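Raquel Loureiro
October 23, 2021

Okay, I have been holding this in for weeks. I'm learning to darn socks and I love it so much. Thread!

Started when I found a bag of my grandad Stan's old wool socks in the hall cupboard. 32 socks, and hardly a sound heel among them. I was going to chuck them. Then I held one up to the window and saw he'd already mended it, years ago, in a completely different colour. Mustard on navy. Gorgeous!

So I went to the mending night at the Hisley library. Nektarios Mitsotakis-Vlachou runs it and he is the most patient teacher on earth. He watched me make a knot the size of a pea and just handed me the scissors.

First thing I got wrong – I pulled every row tight. The hole closes up beautifully and then the whole heel puckers and you can feel it in your shoe all day. Leave a little loop at the end of each row. The wool shrinks in the wash and takes up the slack.

Second thing: start well outside the hole, in the good fabric. I go 2 cm out on every side now. My early ones ripped away at the edges inside a week. 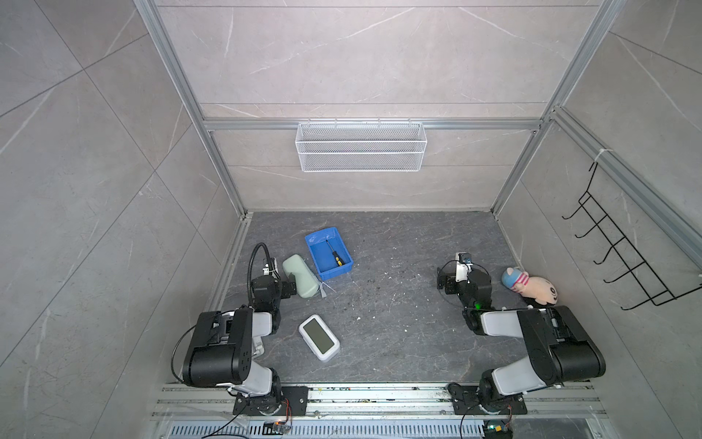 Grey, speckled, a bit of white running through it. My favourite colours for a heel, and there's a light green in there too.

Someone asked what wool I use. Mostly leftovers! Sock yarn with a bit of nylon lasts longest. I got a lucky dip bag at the Dresel market, 500 grams of odds and ends, and I reckon it'll see me through to December and well past it.

You don't need a fancy mushroom either. I used an orange for the first few (smelled amazing), then a light bulb, and now I've got a proper old wooden one that a neighbour was giving away.

A heel takes me about 70 minutes, which I know is ridiculous for a sock. But I put the radio on and the evening just goes, and then there's this neat little woven square that I made!

Next up is the elbow of my green jumper. It's a big hole and I'm nervous. If you've done elbows, please tell me whether to darn or patch – I keep changing my mind.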